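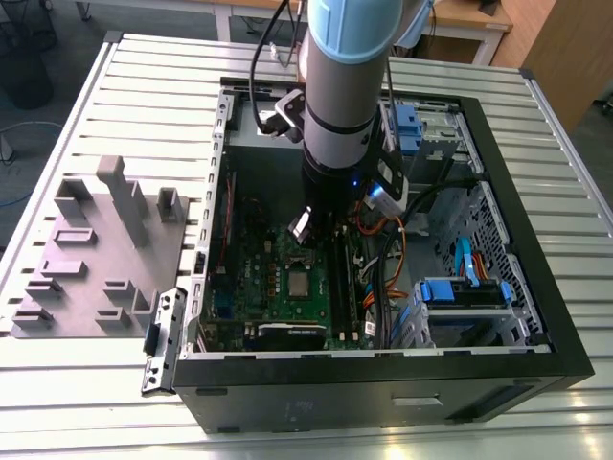 Caja negra de sobremesa abierta, con la placa base verde y el procesador a la vista.

Interior de un PC de sobremesa – galería del taller Walon

En mayo entraron en el taller 28 equipos de oficina para revisar y aprovechar. La mayoría son cajas negras de formato horizontal, de las que se ponían debajo del monitor. Esta página recoge uno de ellos, abierto sobre la mesa metálica de listones, con unas notas para quien vaya a trabajar con el resto del lote.

La caja
Está tumbada, con el panel lateral largo hacia el borde de la mesa. El marco exterior es negro y el interior es de metal sin pintar. A la izquierda de la cavidad hay un perfil perforado con una columna de ranuras y un pequeño cierre negro.

El soporte abatible
Sale hacia fuera por la esquina inferior izquierda. Es una pieza metálica con bisagra y un clip de plástico negro en el centro. No hay que apoyarse en él ni forzarlo; en otro equipo del lote se dobló y Lawal Akande tuvo que enderezarlo en el tornillo de banco.

La placa
Verde, con la palabra DELL impresa en blanco y puesta de lado. Al anotar un equipo en la hoja de entrada se copia lo que pone en la placa, además de lo que ponga en la caja.

El procesador
Va en el centro de la placa, con la tapa metálica descubierta y la pieza de retención del zócalo justo encima. Los procesadores que se retiran van a bandejas de 8, siempre con la tapa hacia arriba. Los contactos no se tocan.

Piezas aprovechables
Memorias, fuentes y tornillería se guardan por separado en la estantería de Charmaine Chauke. Las placas que no arrancan pasan a la caja Narkalo – la del fondo, junto a los cables – y se pesan a final de mes.

Fichas del lote: Hiếu Đỗ. Textos: Ngân Trương.
El archivo del taller tiene ya 1.904 fichas, que se pueden consultar en el mostrador por las tardes, a partir de las 4.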